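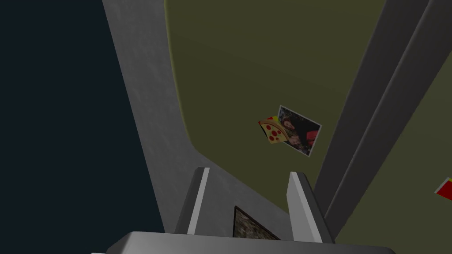 Seating for the Lakatos Quartet at Tritilham Hall

cellarviola
Has anyone sat in the side balcony for chamber music? Row 3 is still open for May.

Rendus
I have, twice. The cello carries fine up there but the second violin gets lost. I'd take the floor.

R. Vlachou
I disagree. The hall has 354 seats and the balcony is closer than the back half of the floor. I heard all four players clearly. 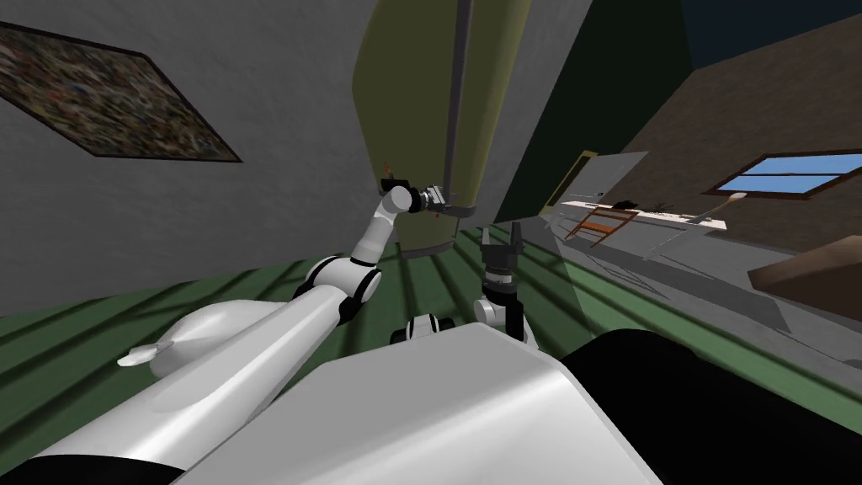 The real trouble is the late start. If they play the long Wurnumov quartet last, you won't be out before 11.

Rendus
Were you on the left or the right? The left side faces the cellist's back.

R. Vlachou
Right side. Fair point — I haven't tried the left.

cellarviola
Mine would be on the right. Is the Wurnumov worth staying for?

oldrosin
The slow movement is. The finale is too long.

cellarviola
OK, booked the balcony. Thanks, both sides.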